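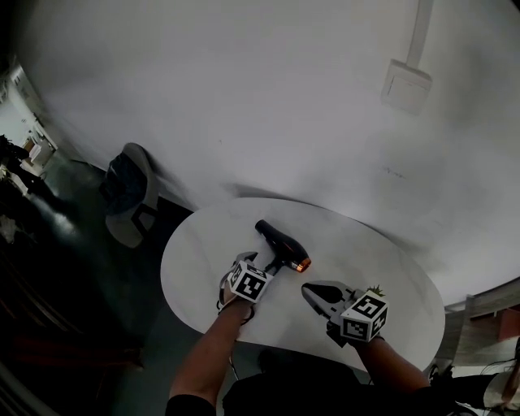 3.2 Surface and item placement

Storage and handling of small personal-care appliances was examined in the Feventon unit, a shared dwelling furnished with light, round-cornered tables and stackable chairs. Items of this class are seldom returned to a fixed location after use, and the nearest clear surface tends to serve as temporary storage. The black hair dryer in Figure 2 lies diagonally across the white tabletop, with its handle toward the lower left and the copper-orange nozzle ring at the lower right. We refer to this as the diagonal rest position. It requires more surface area than alignment with a wall or table edge, but leaves the handle accessible from the seated side.

Figure 2. Hair dryer on the white table, diagonal rest position.

Placement was coded using the scheme of Gutar and Björklund, reduced here to 4 categories: diagonal, parallel, upright and suspended. A minimum clearance of 300 mm from the table edge was adopted as the criterion for stable placement - a value chosen for convenience, as the original scheme gives none.
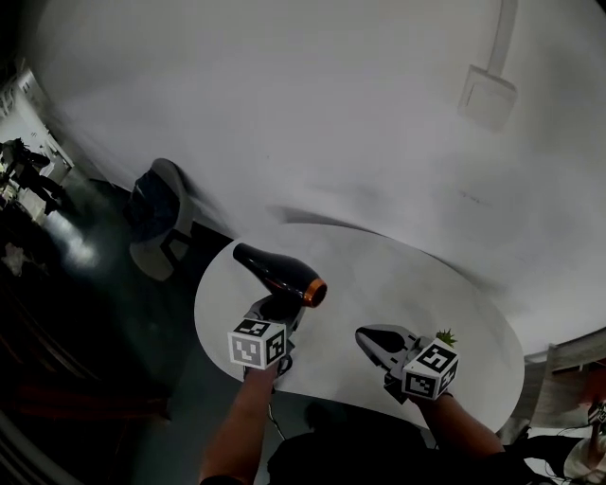

Permanent objects on a surface limit the positions open to temporary ones. In the Brovel inventory, decorative items were recorded separately and excluded from the count of handled objects. The small green succulent on the right side of the table belongs to this group, while the dryer, held toward the left with its copper-orange ring still facing right, was coded as handled. Garments on seating, such as the dark navy one draped over the white chair, were entered under textiles and are treated in Section 4.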